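Offene Werkstatt Pladstead
Kursunterlagen »Greifarm im Eigenbau«, Teil 4: Greifen und Loslassen
Kursleitung: Cheuk-hei Shih
Stand: 10/29/18

Liebe Kursteilnehmerinnen und Kursteilnehmer,

beim letzten Mal sind wir mit dem Kabelbaum fertig geworden (na ja, fast alle, und wer noch löten muss, kommt bitte eine halbe Stunde früher, der Lötplatz hinten links ist dann frei). Heute wird endlich zugepackt! Ich habe mir vorgenommen, den theoretischen Teil kurz zu halten, und weiß jetzt schon, dass mir das nicht gelingen wird, deshalb steht das meiste hier noch einmal zum Nachlesen.

Woher die Kraft kommt

Unser Parallelgreifer hat einen einzigen Servo, der über zwei Hebel beide Finger gleichzeitig bewegt. Wer den Bausatz von Ritov genommen hat, findet die Hebel fertig gedruckt in der Tüte, alle anderen drucken bitte die Dateien aus dem Kursordner. Was der Servo an der Welle leistet, kommt an der Fingerspitze nur zum Teil an. Ein Teil geht in der Reibung verloren, ein Teil darin, dass sich der Kunststoff ein kleines bisschen verbiegt – und gerade dieses Verbiegen ist uns durchaus willkommen, denn ein Finger, der etwas nachgibt, verzeiht einen schlecht ausgerichteten Gegenstand viel eher als einer aus Stahl.

Für das Halten zählt die Reibung zwischen Finger und Gegenstand. Zwei Finger heißt zwei Kontaktflächen, und jede trägt im günstigen Fall die Hälfte des Gewichts. Als Faustformel:

Haltekraft = 2 × Reibwert × Andruckkraft

Die Haltekraft muss größer sein als das Gewicht, und zwar mit ordentlichem Abstand, denn sobald der Arm beschleunigt oder ruckartig bremst, kommt einiges dazu. Den Reibwert nehmen wir lieber zu niedrig an. Lackiertes Holz auf glattem Kunststoff ist rutschiger, als man denkt, und wenn der Lack erst einmal abgestoßen ist, hält es an einer Stelle besser als an der anderen.
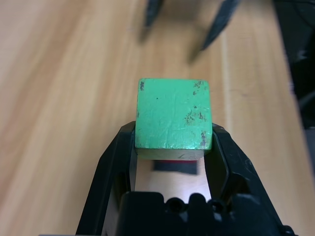
Angefangen wird immer mit geschlossener Steuerung und kleiner Geschwindigkeit. In der Software von Stekell tragt ihr für den Greifer zwei Werte ein, »offen« und »zu«. Bei meinem Arm sind das 492 für offen und 151 für zu, aber bitte schreibt diese Zahlen nicht einfach ab! Jeder Servo sitzt ein wenig anders auf seiner Verzahnung, und ein Greifer, der gegen seinen eigenen Anschlag drückt, wird sehr schnell sehr warm. Letztes Jahr im April haben wir auf diese Weise an einem einzigen Abend gleich mehrere Servos verloren, und der ganze Raum roch noch tagelang danach.

So gehen wir vor:

1. Strom aus, Finger von Hand ganz öffnen, Wert ablesen und notieren.
2. Finger von Hand schließen, bis sie sich gerade berühren, wieder ablesen.
3. Beide Werte eintragen, aber an jedem Ende ein kleines Stück Luft lassen.
4. Strom an, Strombegrenzung auf die niedrigste Stufe.
5. Würfel hinlegen, Greifer langsam schließen. Rutscht der Würfel beim Anheben, eine Stufe höher gehen und noch einmal versuchen.
6. Erst wenn das Anheben klappt, den Arm seitlich verfahren.

Zum fünften Punkt noch ein Wort, weil dazu immer Fragen kommen. Ein Würfel, der schräg zwischen den Fingern liegt, dreht sich beim Schließen meistens von selbst gerade, sofern die Kontaktflächen eben sind und er nicht auf der Tischplatte festklemmt. Hilft das nicht, steht der Greifer vermutlich zu tief. Auf ebenen Flächen fasst man einen Würfel am besten etwas oberhalb der Mitte, dann pendelt er nicht. Das Loslassen ist übrigens die unterschätzte Hälfte der Arbeit: Wer die Finger aufreißt, solange der Würfel noch in der Luft ist, hört es poltern. Also absenken, kurz warten, langsam öffnen und dann erst hochfahren.

Wer Gummi auf die Finger kleben möchte, darf das gern tun, im Schrank liegt noch eine Rolle von Tse. Bitte dünn kleben und danach den Wert für »zu« neu bestimmen, das wird wirklich jedes Mal vergessen (auch von mir).

Bis zum nächsten Treffen

Schreibt bitte eure beiden Greiferwerte und die Stromstufe auf, bei der euer Würfel sicher gehalten hat. Wir fangen dann mit dem Ablaufprogramm an, das den Würfel ganz allein von einer Seite auf die andere legt. Netzteile und Verlängerungskabel sind vorhanden, eigene Schraubendreher bringt ihr bitte wieder mit.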